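Vernia partwork - worth carrying on past issue 30?

Hobby Board > Collections and Subscriptions > Ship Partworks

deckplate_dan
Mon 24 January
I'm at issue 30 of the Vernia build-up ship and trying to decide whether to keep the subscription. The lower hull is done and the engine section is together, but the last two shipments were mostly floor panels and screws. Anyone further along who can say if it picks up? I'd also like to know if the lighting board is the same one they used on the Fokness.

tallmast
It picks up. The next stretch is the bridge and the outer plating, and you start to see the shape of the thing. The floor panels are dull but you need them in before the ribs go on. Don't skip ahead. I did and had to take out two ribs to get a panel seated.

Lighting board is different from the Fokness. The plug is smaller and the wires are thinner, so go easy when you pull them through the neck.

orrery77
I'll disagree with tallmast. I cancelled and bought the finished Cesero on the secondhand market instead. It's die-cast, already painted, and I have it on a shelf now and not in a stack of boxes. If you want a ship to look at, buy a ship. The partwork costs more in the end and the paint on mine didn't match from one shipment to the next.

tallmast
The Cesero is a third of the size. It's not the same product.

orrery77
I know what size it is. He asked if it was worth it.

Leonora Lumanlan
I finished the Vernia in August, so I can answer some of this. The paint mismatch is real on the early plating. Mine had four panels that were a shade too green. I wrote to customer service with the part numbers and they sent replacements, but it took most of the summer.

What I ended up doing was repainting the whole upper hull. I took the panels off, washed them in dish soap, let them dry overnight and gave them a coat of gray primer. After that it was two thin coats of the main color and a darker wash in the panel lines.

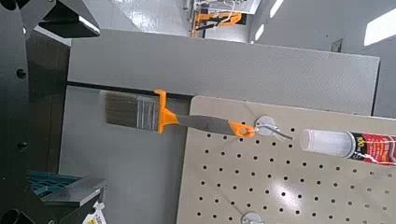

Let each coat dry a full day before you handle the parts. The die-cast pieces hold paint differently from the plastic ones, so do a test on the inside of a panel first. The decals went on last, with a gloss coat under them and a matte coat on top.

I would keep going if I were you, Dan. The engine section was my least favorite part and you already have that behind you.

deckplate_dan
Thanks, that helps a lot. Did you use the stand that comes with it? I've read that it leans.

Leonora Lumanlan
It leans to the left once the engines are on. I swapped it for the Evangelista stand, which has a wider base. You have to drill one new hole in the bottom plate.

kit_shelf
Don't drill the bottom plate if you ever plan to sell it. Buyers ask for photos of the underside. A felt pad under one foot of the original stand fixes most of the lean.

tallmast
A felt pad did nothing for mine.

kit_shelf
Did you tighten the center bolt first?

tallmast
No. I'll try it this weekend.

orrery77
The Cesero stand doesn't lean, for what it's worth.

deckplate_dan
I'm going to stay on through the bridge section and see how the plating looks. If the color is off I'll write to them right away. kit_shelf, is the center bolt the one with the hex head or the one under the cap?

kit_shelf
Under the cap. The cap pulls straight off, no need to pry it.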